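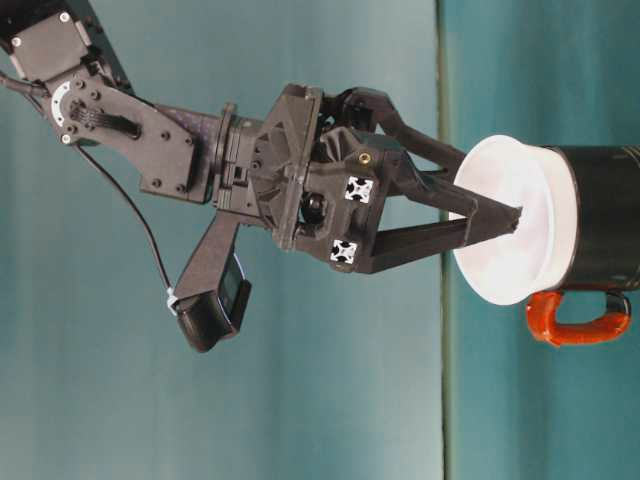 Black mug, white lid, orange handle.

Rondier 55 Cabin Case
Lestix Travel Equipment

Overview

The Rondier 55 is a hard-shell, four-corner wheeled cabin case for short-haul and connecting travel. It is 55 cm high including wheels and handle housing. The shell is moulded polycarbonate in two halves, joined by a continuous zip with a storm flap on the outer face. There is no front pocket. A front-pocket version is listed separately as the Rondier 55 F.

The case replaces the earlier Felulton cabin model. The shell profile is the same, but the wheel housings, handle tubes and lining are new. Lining panels for the Felulton do not fit the Rondier.

Shell and closure

The outer surface is textured to reduce the visibility of scuffing. Colours are graphite, dark green and grey. Colour runs through the full thickness of the sheet, so a scratch will not show a different base layer.

The zip is a two-way coil type. Both pullers dock in a recessed three-digit combination lock on the right side. The lock is supplied set to 000 and should be reset before first travel. A key slot is provided for inspection; the key is held by screening staff and is not supplied with the case.

If the combination is lost, Lestix cannot recover it remotely. The lock module can be replaced at a service agent.

Wheels and handle

Four twin-wheel assemblies are fitted, giving 8 wheels in total. Each assembly turns freely on a sealed bearing and is held by two screws reached from inside the lining. Replacement assemblies are sold singly. Left and right are identical.

The handle is a twin-tube aluminium unit with stops at two heights. It locks at both stops and when fully lowered. Do not lift the loaded case by the extended handle. Use the top or side carry handle. 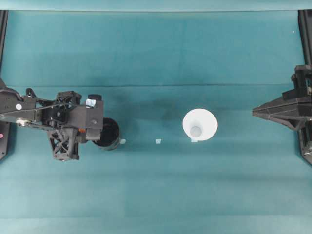 Dark cup and white funnel on a teal surface.

Interior

The base half has crossed compression straps with a side-release buckle. The lid half closes with a full zipped divider, which carries one flat mesh pocket. The lining unzips along its lower edge for access to the wheel screws and handle tubes.

A removable liquids pouch is clipped to the divider. The pouch is clear on both sides and closes with a zip. Liquids rules differ between airports and are changing at many of them, so check the limit at each departure point, including transit airports where bags are screened again.

Specifications

Height, including wheels: 55 cm
Shell: polycarbonate, two-part
Wheels: 8 (four twin assemblies)
Handle: aluminium, two heights
Lock: three-digit combination with inspection key slot
Liquids pouch: included, 300 g maximum load
Expansion gusset: none
Power bank: none fitted

Airline size limits

Cabin limits are set by each carrier and may vary by fare type. Height is only one of the measurements taken at the gate - width and depth are also checked, and some carriers apply a weight limit to the case and personal item together. An overpacked hard case can bow at the zip line and fail a sizer that it would otherwise clear. Measure the case packed, with the handle lowered.

On smaller regional aircraft, cabin cases are often taken at the aircraft door and returned there on arrival. Remove lithium batteries, medicines and travel documents before handing the case over.
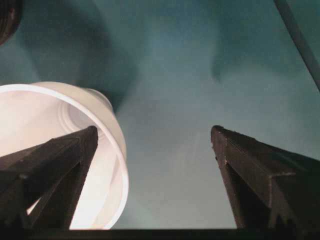
White plastic cup on its side.

Care

Wipe the shell with a damp cloth and mild soap. Do not use solvent cleaners, which can craze polycarbonate. Clear hair and thread from the axles with tweezers; oil is not required and will collect grit. Store the case empty, closed and away from direct heat.

Spare parts

Twin-wheel assembly, single
Handle unit, complete
Lock module
Liquids pouch
Divider panel (Rondier only)

Wheel and handle parts also fit the Barbieri 55 soft-sided case. Lock modules do not.

Returns and warranty

Unused cases may be returned within 90 days with the swing tag attached. The warranty covers faults in the shell, zip, handle and wheels. It does not cover surface wear or damage in airline handling, which should be reported to the carrier before leaving the baggage hall. Keep the written report, as most carriers will ask for its reference number with any claim.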